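Omis estrena mesa para recoger cargadores, cables y cajas de móvil

24/7/20

¡Por fin hay un sitio para todo lo que se queda en el fondo del cajón! El taller vecinal Dakasell, en Omis, ha abierto su rincón de orden doméstico dedicado a la electrónica pequeña, y la primera tanda ha sido una alegría: 17 hogares apuntados y 16 bolsas de cables traídas de casa. La mesa de madera de la sala Bugti hace de puesto de trabajo, y sobre ella se revisa, se enrolla y se guarda.

Se empieza por lo transparente, es decir, por fundas, tapas y láminas, que se miran a contraluz y se separan del resto antes de tocar un solo cable.

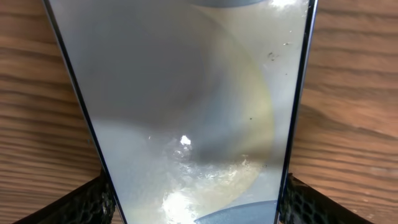

Las cajas, mejor con su contenido

Boris Šimek, que coordina el taller, es un entusiasta declarado de las cajas de teléfono. Son pequeñas, firmes y caben de pie en cualquier estante, así que propone darles una segunda vida como archivador: el cable corto dentro, el adaptador al lado y una etiqueta en el canto. «La gente llega pensando en tirarlas y se va pidiendo más», cuenta encantado. El azul claro de la del Galaxy S24+ alegra cualquier balda, dicho sea de paso.
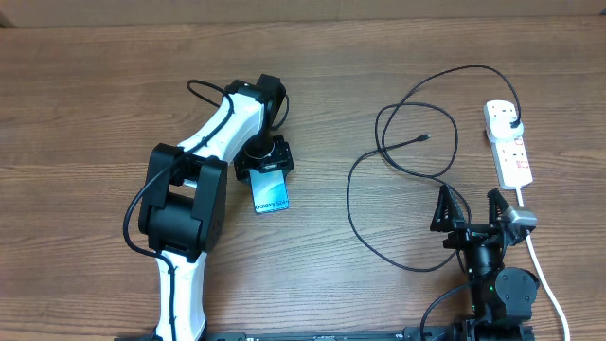
Enchufar, mirar, enrollar

La segunda parte va de cargadores. Cada uno pasa por la regleta blanca, se estira todo lo largo que es y se recoge en vueltas amplias, sin apretar (Šimek insiste muchísimo en esto, y con razón). El cartón grande también tiene su papel: se reserva para recortar separadores a la medida de cada cajón.

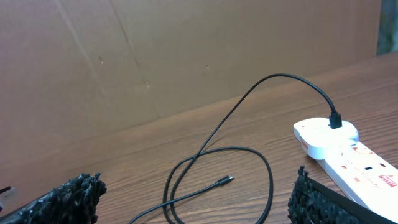 El cable negro de carga, junto a la regleta y delante del cartón.

Quien quiera puede llevarse la ficha Stollier, una hoja con 7 pasos para ordenar un cajón en una tarde. La hemos probado en la redacción y funciona de maravilla, incluso con ese cajón que preferíamos no abrir.

El taller volverá en agosto con 2 sesiones más, otra vez en la sala Bugti y con entrada libre. Conviene traer las cajas que se tengan por casa, los cables sin dueño conocido y un rotulador. 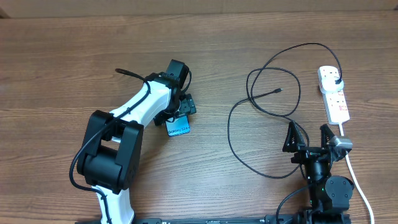
Caja azul de teléfono y un cable largo en lazos sueltos, en la mesa de Dakasell.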